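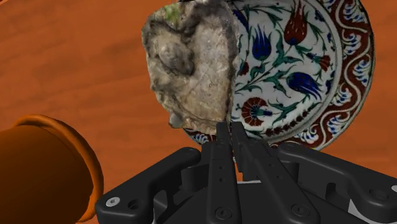 **1/** Thread on how we keep the Bikari cell in step with its simulated copy. I get asked for the setup notes every few months and they live in four different places, so I'm putting the gripper end of it in one place. Mostly settings and screws.

**2/** The cell is one arm, one two-finger gripper with linkages, one wrist camera and one table. The simulated cell has the same list. Everything gets tried in the simulator first and only moves to the real arm when it has stopped doing stupid things.

**3/** The wrist camera is where most of the care goes. It looks along the fingers, so the gripper takes up the bottom third of the view and the table gets what's left. If the simulated camera sits slightly wrong, the policy learns to reach for a point that is slightly wrong too.

**4/** So job one is the camera pose. Ilham Krishnan wrote the routine we use. Close the real fingers to a known gap, save a still, set the same gap in the simulator, render a still, lay one over the other at half opacity. Then nudge the simulated camera until the fingertips agree.

**5/** Tips first, then the linkage arms on either side. If the tips line up and the arms don't, your field of view is wrong. If both are shifted the same way, it's the mount. Don't try to fix both at once. I have lost whole afternoons to that.

**6/** The row of small holes along each finger is very handy here. It gives you marks all the way from base to tip, and if the holes drift apart as you go up the finger you have a tilt error. Before we noticed them we were sticking bits of tape on.

**7/** Our tolerance is that the holes have to overlap by eye at 400 per cent zoom. It isn't a clever measure. We did try an automatic edge match and it kept locking on to the housing, which is black on black with a lot of bevels, and sliding along it.

**8/** Next, finger gap. In the simulator a gap is a number and it is always right. On the real gripper it depends on how worn the pivots are. We check at fully open, half and nearly shut. Nearly shut is the one that matters, with the tips close and a thin sliver of table still showing between them.

**9/** If the real tips meet before the controller says zero, don't correct it in the simulator. Re-home the gripper. Azlan Latuheru was very firm with me about this when I started and he was right. Once you bend the model to match a badly homed gripper you have to bend it back later, and you won't remember by how much.

**10/** Homing on ours: power up, open fully, wait for the click, close on nothing, open again. If it skips the click, switch off and start over. The Lanero controller will happily report a good home when it hasn't had one.

**11/** Pivot screws. Every 4,000 cycles we check them with a driver, no power on the arm, fingers half open. Snug, then back off a hair so the linkage swings freely. Too tight and the fingers close in steps. Too loose and the tips cross.

**12/** Put a dab of paint across the screw head and on to the link when you're happy with it. Next time you can tell at a glance whether it has turned. Any colour, as long as you stick to it. We went through a month with two colours in use and no record of which was newer.

**13/** Now the props. The simulated table is orange-brown wood, and the items at the moment are an oyster shell, a round plate with painted flowers and a plain terracotta pot. People expect a test set to be blocks and cans. Those are in there as well, in another scene, and they're much too easy.

**14/** The shell is rough and lopsided, and its collision shape is where we've had the most trouble. The mesh you see and the mesh the physics uses are separate files. The physics one was so simplified that the fingers stopped in mid-air beside the narrow end, touching nothing you could see.

**15/** Fix for that: split the shell into convex pieces, more of them towards the narrow end, and turn on the collision overlay while you drive the fingers in by hand. Check every item this way when you add it. It takes a few minutes each and saves you reading strange grasp logs later.

**16/** The pot is a nearly pure colour problem. Matte orange on an orange table. With the lights turned down, the segmentation used to lose it altogether except for the rim, which is a lighter ring. We left the colours alone and varied the lighting more during training.

**17/** The plate lies flat, so there is very little edge for the fingers to get at, and the border pattern is busy: white scrolls on red all the way round. The depth estimate used to go wobbly on it. Rendering the texture at a higher resolution helped a good deal. I'd had it set low to save memory.

**18/** Layout matters more than the list of items. The shell overlapping the plate, from the wrist camera's side, is a harder view than either on its own. So the randomiser is told to allow overlap in the image and forbid overlap in the physics. Those are two separate switches. Check both.

**19/** It also allows items to fall partly outside the view. For a long time we centred everything, and then on the real table the arm would come in low, half the target would be off the picture, and it would stop dead. Cropped views went in after that.

**20/** Daily routine, simulated side:
- load the cell, confirm the gripper model version matches the real one
- render the reference still and overlay it on yesterday's
- run the 80 fixed starts
- look at the failures, all of them, with your own eyes

**21/** The fixed starts never change. Same seeds, same layouts, same lights. They don't tell you how good the policy is, they tell you whether somebody has moved something. In March the score dropped overnight and it was a camera file saved in degrees and read back in radians.

**22/** Daily routine, real side:
- wipe the camera glass with a dry cloth
- home the gripper, listen for the click
- glance at the paint marks
- check the cable where it leaves the wrist
- one slow open and close, hand on the stop button

**23/** The cable deserves its own post. It rubs where it leaves the wrist and the first sign is a camera dropout at one particular joint angle. If your stills go missing only when the arm reaches left, it's the cable. We replaced a perfectly good camera before working that out.

**24/** Fingers wear as well. We swap the pair together, never singly, and redo the overlay from post 4 straight afterwards. New ones sit a touch longer than old ones. You won't feel it by hand but you can see it at 400 per cent.

**25/** Friction is the setting I trust least. The simulator wants one value per pair of materials. We tune it by dragging the real fingertip across an offcut on a spring balance and matching the pull, which is crude. Then we train across a band either side of that figure and hope the truth is inside it.

**26/** On reports of "the gripper goes through the object": check the timestep before you touch anything else. Ours was too long for fingers that thin. We run 200 physics steps for every simulated second of approach and a finer setting once the tips are near the target. It's slower. Leave it that way.

**27/** Someone will ask about the Ojeda arm. Same routine, different mount, and the camera sits further back so you see more of the housing. You need a separate reference still for it. Please don't reuse the Bikari one – I can always tell, and so can the policy.

**28/** File naming, dull but it bites. Every reference still carries the gripper serial, the finger pair and the camera file it was made with. If one of the three changes, make a new still. Old ones go in the Piratero folder and stay there. Ilham still digs things out of it.

**29/** When the real arm and the simulated one disagree, I go in this order: homing, paint marks, camera glass, overlay, collision overlay, friction. Most days it ends at the first or second. I've only reached friction a handful of times, and on one of those it was the glass after all and I'd skipped it.

**30/** Still open: the linkage arms flex a little under load on the real gripper and are completely stiff in the model. Azlan wants to add a spring at the pivots. I'd like to see how far out we are first, so this week I'm measuring deflection with a dial gauge. Will add the numbers below when I have them.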